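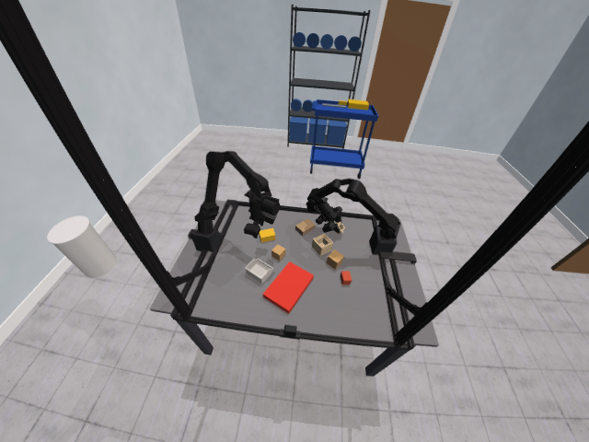 When does the new Stalside floor tile range reach stores? Deliveries begin in February, and dealers may place orders from 5 Sep 2025.

GRUNLOW – Ševčík, the family-owned maker of floor coverings, today announced Hera, a range of large-format porcelain tiles for workshops, schools, utility rooms and other interiors that see heavy daily use. The range will be made at the company's Stalside plant, where a second kiln line entered service earlier this year.

Hera consists of 11 colors in 3 surface finishes. All of the tiles are suitable for floors with underfloor heating and may be laid over an existing screed, provided that the screed is level and fully cured. Matching skirting pieces and stair edges will be sold separately.

"Our trade customers asked for a plain, hard-wearing tile that can still be matched years after the first delivery," said Ctibor Oravec, managing director of Ševčík. "We have committed to keeping every Hera color in production for the long term, and we will hold stock of each one at Stalside." 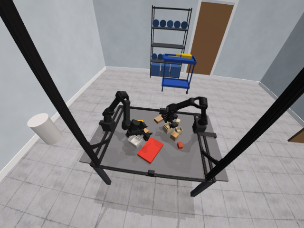
Color choice for large floors remains the question most often put to the company's advisory desk. Very dark tiles show dust, and very pale ones show scuffs and tire marks, so the desk generally recommends the middle of the range. Joint color deserves the same attention. Light gray mottled tiles with darker grid lines, as on the floor under the gray worktable, give a large room a clear sense of scale, while a joint close to the tile color produces a quieter surface. Samples of both treatments will be available on request.

The investment at Stalside has created 85 permanent positions. The plant now supplies over 2000 dealers and contractors, and an apprenticeship program for kiln operators will open to applicants in February.

"Training takes time, and we would like the first group in place when the range ships," said Branislav Procházka, plant manager at Stalside. "Most of our senior operators learned the work here, and they will be teaching it."

Dealers may order sample boards and the Hera laying guide through their regional representative. Prices for the skirting pieces and stair edges will be published separately.

Media contact: Press Office, Ševčík, Grunlow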